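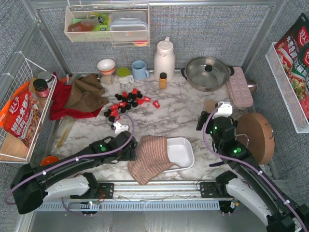

Teaching by Hand: How Kitchen Robots Learn From the People Who Guide Them

October 18, 2026

The first lesson a new operator receives at Niduvora concerns the operator's own wrists. Before any robot arm is switched on, the trainee spends a morning at an ordinary counter moving cups, lids and cloths from one side to the other at half the usual speed. The purpose is to make visible a great deal of movement that most adults stopped noticing in childhood: the small turn that brings a mug handle within reach, the pause before a pot is set down, the second grip taken on a cloth that did not come up cleanly the first time.

Niduvora operates a training laboratory for household manipulation. Its staff show two-armed robots how to carry out kitchen tasks, either by holding an arm and leading it through the motion or by steering it remotely from a separate station. The records of those sessions are then used to train the control software. The laboratory's main project, known as Flendetti, is concerned entirely with the kitchen counter and what people leave on it.

A counter is a demanding place to learn. An assembly line presents the same part in the same position all day. A kitchen presents soft things beside hard ones, and things that roll beside things that must stay level. In the Flendetti work cell, an oven mitt hangs over the rim of a white tray, an egg tray stands near a steel pot with a glass lid, and snack packages fill wire baskets on the side walls. Two arms share one long rail along the front edge and must reach all of it without meeting each other.

Two Ways of Showing

Hand guiding is the older of the two methods used at the laboratory, and it remains the one taught first. The joints of the arm are set to yield, and the operator moves the gripper directly to where it should go. The method gives the operator an immediate sense of what the arm can reach and where it becomes awkward. Its drawback is that a person has two hands and a body that takes up room. Guiding a pair of arms at once is tiring, and an operator leaning over the counter can block the cameras that are meant to record it.

Remote control removes the operator from the workspace. Seated at the station, the operator moves a pair of lightweight handles, and the robot arms follow. Both arms can work together, one steadying a bowl while the other lifts something out of it. What is lost is touch. The operator judges contact by eye, and new staff tend to press too hard or to close the gripper too early.

The laboratory has settled on using both. A task is first explored by hand guiding, which establishes a sensible path and a sensible grip. It is then recorded in volume by remote control. A single counter task in the Flendetti program is normally shown 850 times before it is passed to the training group. Tasks that involve cloth are shown 900 times.

What Makes a Good Demonstration

The operators' handbook, last revised in March, runs to 13 pages and devotes most of them to faults. Hesitation is treated as the most serious. When an operator hovers above an object while deciding what to do, the recording contains a stretch of motion with no purpose, and software trained on many such recordings will hover as well. Operators are therefore asked to plan the whole movement before touching the controls, and to abandon an attempt when the plan fails.

Corrections are handled differently. If a gripper slips from a lid and the operator recovers smoothly, the recording is kept and marked. The laboratory's position is that a robot shown only clean successes has no way of learning what to do after a poor grip. The handbook asks for a modest share of recoveries in every set, provided they occurred naturally. Staged mistakes are discarded - reviewers report that they are easy to recognize.

Arrangement matters as much as motion. Between attempts the objects are moved, turned and partly hidden behind one another. Small pieces are scattered afresh, and cloths are dropped so that they crumple in a new way. Operators rotate between stations so that no task carries the habits of a single person. Left-handed staff are deliberately included in every rotation, and the difference in how they approach handles has proved useful in the recordings.

From Recording to Routine

The Flendetti collection now holds 4,000 reviewed demonstrations. Review is slow work. Each recording is watched at normal speed by a member of staff who did not make it, and is then accepted, marked or removed.

A portion of the collection has been shared with Nangate, a partner workshop that builds grippers, and with the engineers responsible for Sin, the laboratory's control software. Nangate's interest lies chiefly in the failures. Its designers study the moments at which a fingertip slides, and the next set of fingertips is being shaped accordingly.

The coming phase of the program will extend the tasks in length. Present demonstrations cover one action, such as placing a lid or folding a mitt. Future sessions will ask operators to clear a counter from beginning to end, choosing their own order. The laboratory expects considerable variation in those choices and intends to keep all of it during the first round of recording.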